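Ratgeberforum > Haushalt und Textilien > Aufbewahrung > Gemischte Stoffwaren

Gepolsterte Textilteile und grob gewebte Stoffe gemeinsam lagern

Peninah Urio
Sehr geehrte Damen und Herren, für die Nachbarschaftsstelle in Turerow betreue ich seit diesem Herbst die Annahme und Ausgabe gebrauchter Haushaltstextilien. Der Bestand ist sehr uneinheitlich. Neben gepolsterten Teilen mit bedruckter Oberfläche erhalten wir regelmäßig grob strukturierte, teils flauschige Stoffe, die mit einer Kordel zusammengefasst sind. Bislang werden sämtliche Stücke nach Eingang in dieselbe Kiste gelegt. Dabei verhaken sich die Kordeln, die Polsterung wird flach gedrückt, und auf hellen Stoffen finden sich anschließend dunkle Fasern.
Ich bitte um Auskunft zu folgenden Punkten: Ist eine gemeinsame Lagerung überhaupt vertretbar? Sollen Kordeln vor dem Einlagern gelöst werden? Und wie ist mit der Polsterung zu verfahren, wenn der Platz knapp ist? Zur Verfügung stehen 4 Regalböden und eine größere Anzahl Kisten mit Deckel. Neue Möbel können nicht beschafft werden.

Jana Ackermann
Sehr geehrte Frau Urio, die gemeinsame Lagerung ist nicht grundsätzlich ausgeschlossen, sie setzt jedoch eine Trennung innerhalb der Kiste voraus. In der Textilausgabe Drernthorpe, für die ich die Lagerordnung verfasst habe, gilt folgende Regelung.
Vor der Einlagerung ist jedes Stück auszuschütteln, möglichst im Freien. Grobe und flauschige Gewebe geben in den ersten Minuten die meisten losen Fasern ab. Anschließend wird das Stück mit der flachen Hand in Strichrichtung abgestreift. Eine Fusselrolle ist nur bei glatten Oberflächen zu empfehlen, auf lockerem Gewebe zieht sie Fäden.
Kordeln und Zugbänder werden gelockert, aber nicht herausgezogen. Ein fest zusammengezogener Stoff bildet im Laufe der Wochen Falten, die sich auch mit Dampf nur unvollständig entfernen lassen. Die Enden sind zu einer kurzen Schleife zu legen und nach innen einzuschlagen. Das Wiedereinfädeln einer verlorenen Kordel beansprucht erfahrungsgemäß mehr Zeit als die gesamte übrige Vorbereitung.

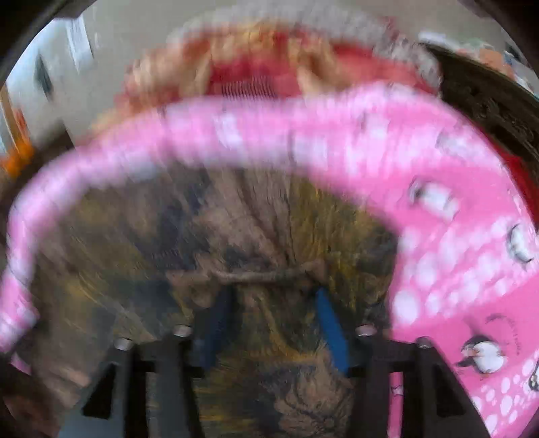

Gepolsterte Teile sind stets obenauf zu legen. Sie dürfen gerollt, jedoch nicht geknickt werden, und der Deckel muss ohne Druck schließen. Bei Punktmustern und anderen Drucken auf farbigem Grund empfiehlt sich, die bedruckte Seite nach innen zu wenden. Zwischen dunkle und helle Textilien gehört eine Lage unbedruckte Baumwolle; ein ausgedientes Bettlaken, in passende Stücke geschnitten, genügt vollkommen. Zeitungspapier ist ungeeignet, es färbt ab.
Vakuumbeutel sehe ich bei Polsterungen kritisch. Für wenige Wochen sind sie hinnehmbar. Nach einer längeren Lagerung richtet sich die Füllung vieler Stücke nicht mehr vollständig auf, und die Ausgabe an Dritte wird dann schwierig. Hinsichtlich der Regalböden rate ich dazu, die schweren Gewebe unten und die gepolsterten Teile oben unterzubringen.
Ich weise ergänzend darauf hin, dass nur vollständig trockene Stücke eingelagert werden dürfen. Im Zweifel bleibt die Ware einen Tag ausgebreitet liegen.

Quang Ung
Wir legen alles in Kopfkissenbezüge, jeweils ein Stück pro Bezug, und heften einen Zettel an. Damit ist die Angelegenheit erledigt. Kordeln lassen wir, wie sie sind.

Pejman Hosseinzadeh
Den Ausführungen von Frau Ackermann schließe ich mich im Wesentlichen an. Abweichend möchte ich anmerken, dass eine Kordel an stark beanspruchten Stücken durchaus entnommen werden kann, sofern sie in einem beschrifteten Umschlag beim Stück verbleibt. In unserem Lager in Wastow führen wir eine Bestandsliste mit derzeit 800 Positionen, und lose Kordeln ohne Umschlag sind darin der häufigste Grund für Rückfragen. Die Beschriftung sollte Stoffart, Farbe und Eingangsmonat enthalten. Bleistift ist dem Filzstift vorzuziehen, falls der Umschlag mit hellem Gewebe in Berührung kommt.

Kommentare

Rostam Mohammadi
Gilt die Empfehlung zur Baumwolllage auch für Kisten, die wöchentlich geöffnet werden?

Jana Ackermann
Ja. Das Tuch ist in diesem Fall regelmäßig mit auszuschütteln.

Peninah Urio
Ich danke für die ausführlichen Hinweise. Wir werden zunächst eine Kiste nach der Regelung aus Drernthorpe einrichten und die Kordeln in den Stücken belassen.

Rostam Mohammadi
Kopfkissenbezüge haben bei uns ebenfalls ihren Zweck erfüllt, allerdings sieht man den Inhalt nicht.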